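Do Short Rests Cost Teams Points? Results in the Clamance and District Basketball League

Feb 1, 2022
By a second-year student, Sports Studies, Itby College
2 comments | 13 shares

This report looks at whether amateur basketball teams do worse when they play again after a short rest. It was written for the independent project module. The fixtures cover two full seasons of the Clamance and District League, men's and women's divisions together.

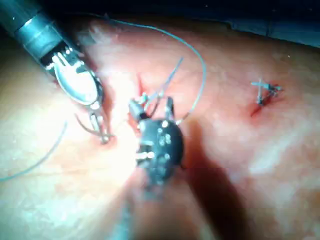
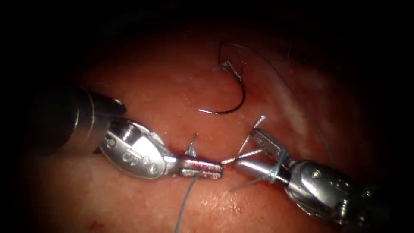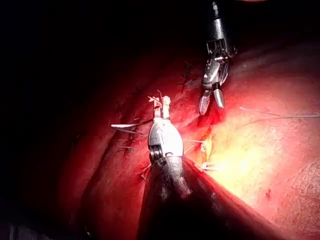 1. Background

In professional leagues the second game of a back-to-back is often blamed for a bad result. Those teams fly between cities and play several times a week. Amateur sides don't, but they do have jobs and lectures, and in the Clamance league a cup tie can fall the night before a league game. Players at Itby complain about this every winter, and I wanted to see if the results support them.

A short rest in this report means one clear day or none between matches. Anything longer is a normal rest.

2. Data

Results came from Nillero, the site the league uses for fixtures and score sheets. I copied the date, venue, final score and number of players used by each side into a spreadsheet. Kulkarni Cup games were included when working out rest, but their results were not, as the cup often pairs teams from different divisions.

After that there were 662 league matches. I removed 13 that were forfeited or awarded. In 43 of the matches left, one team was on a short rest and the other was not. These are the matches the rest of the report is about.

3. Method

For each of the 43 matches I compared the winning or losing margin with the rested opponent's usual margin at that venue. This was meant to deal with home advantage, which is strong in this league because two of the halls are narrow and visiting teams find them awkward. I also noted how many players the tired team brought. A team with only six or seven can't rotate much in the second half.

I had planned to compare quarter scores as well. Many of the score sheets only give the final total, so this was dropped.

4. Results

Teams on a short rest lost more often than they won, and their average margin was worse than usual. The difference was small. Most of it came from away matches. At home, short rest made hardly any difference.

Squad size mattered more than I expected. Teams with nine or ten players did about as well on a short rest as on a normal one. Teams with seven or fewer did clearly worse, and the heaviest defeats were all in this group. Small squads also lose more after a normal rest, so only part of the gap can be put down to tiredness.

5. Problems with the data

The sample is small. A few matches with big margins pull the average around, and leaving out the single largest defeat makes the overall effect look weaker. Travel was not measured. The drive from Itby to the far end of the league takes most of an hour and may explain some of the away results.

Nillero lists players who signed the score sheet, and that includes people who sat on the bench all game. Minutes played would have been a better measure.

6. Further work

The season finishes in March, and those results could be added using the same spreadsheet. It would also help to ask clubs why players were missing, as injury and work shifts would affect a team in different ways. The league could try moving cup ties away from league weeks for one season and compare the results with these.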